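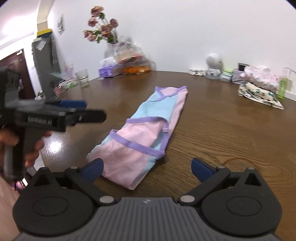
Baby garment in pink and pale blue mesh, folded, lying lengthwise.

Worholm Children's Clothing Exchange
Frequently asked questions

How does the exchange work?
You bring in clothes your child has outgrown and receive points. You use the points to take home other clothes. No money changes hands for the clothes themselves. Membership costs $18 a year per household.

Where are you and when are you open?
We are on the ground floor of the Trungate building, next to the pharmacy. The door is on the parking lot side. Opening hours are Saturday from 10 a.m. to 2 p.m. We close for the second half of December.

What sizes do you take?
Newborn through size 8. We have plenty of newborn clothes most of the year and are usually short on sizes 5 and 6, so those earn double points.

What condition do clothes need to be in?
Washed, dry and wearable. A faded knee is fine. Please don't bring anything with broken zippers, missing snaps, or stains you would mind seeing on your own child. Loose buttons on baby clothes are a choking hazard and we will hand those items back.

Do you take shoes?
Rain boots and snow boots only.

Do you take car seats, cribs or helmets?
No. We have no way of checking their history.

How many items can I bring at once?
Up to 37 per visit. Sorting is done by hand while you wait, and larger bags hold up the line. If you are clearing out a whole closet, write to Hanne Riis and she will set a time outside opening hours.

How should I pack them?
Folded, and grouped by size if you can manage it. Fold small things in half lengthwise, then turn the bottom under. Keep two-piece sets together with a safety pin or a piece of yarn – we lose a lot of matching pants otherwise.

How do points work?
Baby items are one point, everyday clothes are two, and coats and snowsuits are five. Points stay on your account for one year from the day you earn them.

Can I take clothes before I bring any in?
Yes. New members start with 18 points. Expecting parents often use these for a first set of clothes and bring things back once the baby has outgrown them.

My child has sensitive skin. What detergent was used?
We can't tell you. Members wash at home with whatever they have. Wash everything again before wearing it.

What happens to clothes that don't get picked?
After two seasons they come off the racks. Good items go to our sister exchange in Wirnau. Worn cotton is cut up for rags.

Can I get an item back if I change my mind?
If it is still on the rack, yes, for the same number of points. Once another family has taken it we can't ask for it back.

I lost my member card. What now?
Give your last name at the desk. A new card is free.

Who do I contact with other questions?
Ragnheiður Fogh answers membership mail, usually within a week. For questions about winter gear, ask Gunnlaugur Kragh at the desk.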